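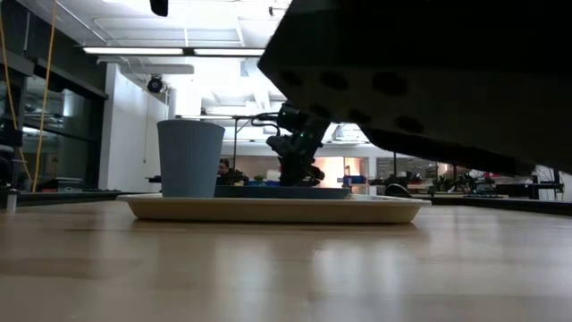
Cup and plate on the yellow tray, with both arms in view.

Search this blog Type and press enter

Posted 08/08/2026 by Mireille Shboul

So I've been the person with the spreadsheet for a while now, and a few of you asked me to write up how the budget for our table-clearing setup came together (or didn't, at first). I'm going to do it while I still remember which numbers hurt.

Quick background for anyone new. Our group at Lollwood is trying to get arms to handle ordinary dishes. Cups, plates, trays, the stuff you'd find after lunch in any break room. The project is called Triltomeo, and please don't ask me what it means, I wasn't in the room. Colin Ellwood does most of the wiring and nearly all of the complaining about wiring. I do purchasing, which started as "can you order some cables" and grew from there.

My first draft of the budget had two big lines in it, arms and computers, and then one sad little line at the bottom that said "misc." I want to talk about misc! Misc is where all my trouble came from.

Take cables. I figured the arms came with what they needed, and they do, if your table is right next to your outlet and your computer lives under the table and you never move anything. We move things all the time. By the end of the first month I had ordered extension leads, longer data cables, cable ties, a second bag of cable ties, and those stick-on clips that fall off a week later. The running total for that one category is $493 and I've stopped pretending it's finished. If you're planning something like this, give cables their own line and be generous with it.

Then there's the table. We have a lovely big light wood tabletop, and I was very pleased with myself for finding it because it's wide and it looks nice. It's also pretty shiny. You get blurry reflections in it, and Colin would like a matte mat for the work area before we do anything else. I priced a few. The one he likes costs more than the one I like, so that conversation is ongoing.

Dishes turned out to be a real line item too, and I would not have guessed that. My plan was to bring in a box of mismatched stuff from home and call it done. The trouble is that when something chips or goes missing you need the same one again, or you can't compare this week with last week. So now I buy in sets and keep the spares in a labeled bin. I got 12 of the ribbed blue-gray cups in one order and I guard them like a dragon. The pale yellow trays were cheap, so I got extras of those as well. Same with the dark plates. Write down where you bought everything!! I lost an afternoon trying to find a cup again from a blurry phone picture of the label.

Now the big stuff. We got quotes from Gusora and from Heywood, and I learned to read a quote much more slowly than I used to. One looked a good bit cheaper until I got to the page about shipping, mounting plates, and the service plan. The other had all of that in the headline price. Once I put them side by side in the same columns they were a lot closer than I'd thought, and what decided it was lead time. Heywood said four weeks. Gusora said 17, with a polite note that it could be longer. We went with four weeks and I slept better.

Things I'd put in the plan from day one if I were starting over:

A spare set of gripper fingers. They wear, they get bumped, and waiting on a replacement means everyone stands near the table drinking coffee.

Somebody's time for setup. I budgeted for parts and left out the people, so the first couple of weeks came out of hours that were promised to something else. I had to have an awkward meeting about it.

Room for the second arm. I measured the footprint of the base, like a sensible person, and forgot that the thing swings. We ended up shifting the whole layout over and redoing the cables (see above, sigh).

A little cushion. I kept back a small amount and felt silly asking for it, and it was gone by August.

Next up is the wish list for the coming year. Colin wants better lighting right over the table, even though the ceiling lights in here are already pretty bright. I want shelving, the boring kind, so the spare dishes have somewhere to go that isn't under my desk. We'll probably get one of the two. My money's on lighting, mostly because he writes longer emails than I do.

If you've done a budget like this and have a good way of tracking the small purchases, please leave me a comment. Mine is still a folder of receipts and a column called "Colin??" and I'd love to retire both of them.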